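Workshop notebook, Miltham bench, July, 9:40 a.m.

Instrument 112, Godoy archtop guitar, received with a lifting bridge and a buzz at the seventh fret. Neck relief was measured and corrected before any fret work was undertaken.

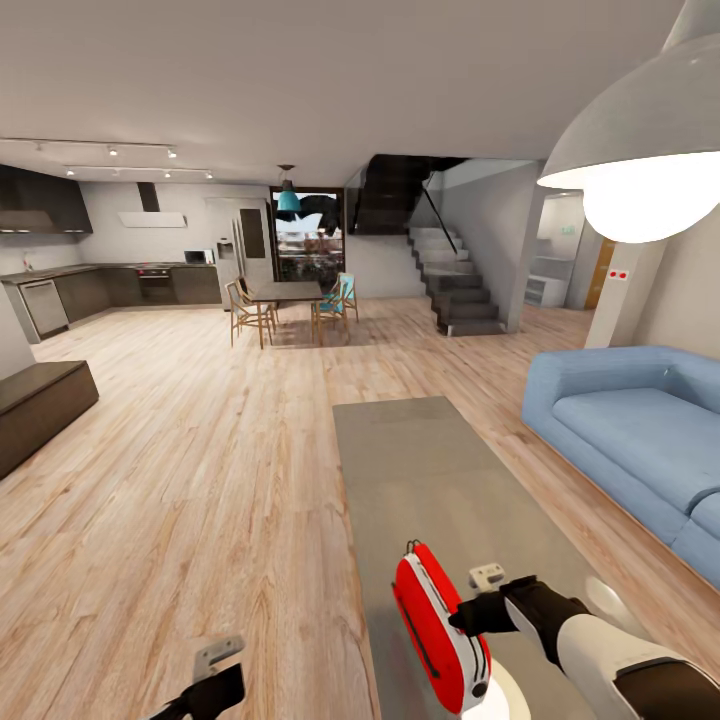 Fret leveling was completed by Cleiton Sales using 700 grit paper on the long beam. For the playing test, a player should be seated on something without high arms. A sofa with rounded, puffy arms like the light blue one lifts the elbow and alters the picking angle. The Husero stool is to be used.

The replacement bridge, Ferkik part 818, required sanding at the foot on the treble side.
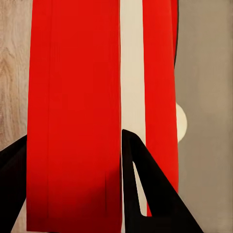
Intonation was then set with the new strings at pitch. The low E remains slightly sharp at the twelfth fret. Saddle to be moved back and rechecked tomorrow before the strings are changed again.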